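Keeping shared rooms in order: an interview with Joon-young Myung

Residents of the Cliravside building in Kitville share 3 common lounges, a kitchen on each landing and a reading room that looks out towards Ham. Joon-young Myung has been responsible for the upkeep of these rooms since they opened. We met in the ground-floor lounge at half past eight in the morning, before the first residents had come down for breakfast.

Myung's working day begins with the tables. The lounges were furnished with glass-topped tables on the recommendation of the design team, and the choice was debated at the time. Some residents had asked for wood. "Glass shows everything," Myung says. "I was in favour of it for that reason. On a dark wooden top you can leave crumbs for two days and feel quite comfortable about it."

The building houses 598 residents, and Myung estimates that most of the wear in the lounges comes from eating. Meals were at first confined to the kitchens. The rule was relaxed in June, following a request signed by 200 residents, and the cleaning schedule was rewritten to suit.

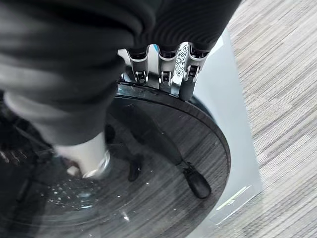
Crumbs on a round glass-topped table.

The revised schedule asks for tables to be cleared twice a day, and Myung is particular about the order of work. Crumbs are lifted first with a dry cloth or a soft brush, working from the far side towards the person cleaning. Only then is the glass wiped with a damp cloth. "If you start with the spray, you make paste," Myung says. "Then you push the paste into the rim, and you will be there with a cotton bud until lunch."

The rim is a recurring subject. On a round table there is no corner in which to gather what has been swept up, and fine debris tends to settle where the glass meets its border. Myung recommends holding a small tray beneath the edge and following the curve slowly, a quarter of the table at a time.

Smudges are treated separately. Myung uses warm water with a little vinegar and a second, dry cloth, and looks across the surface from a low angle before moving on. The cloths are washed without fabric softener. A previous post at Multdale, where the dining hall seated 300, taught Myung to keep table cloths and floor cloths in different cupboards — "different colours are not enough, people are tired at the end of a shift".

Asked what residents might do to help, Myung mentions plates. A supply of small ones is now kept on the lounge shelf, and a notice asks that they be returned to the kitchen after use. Most are. The next item to be reviewed is the seating in the reading room, where the covers are due to be taken off and laundered.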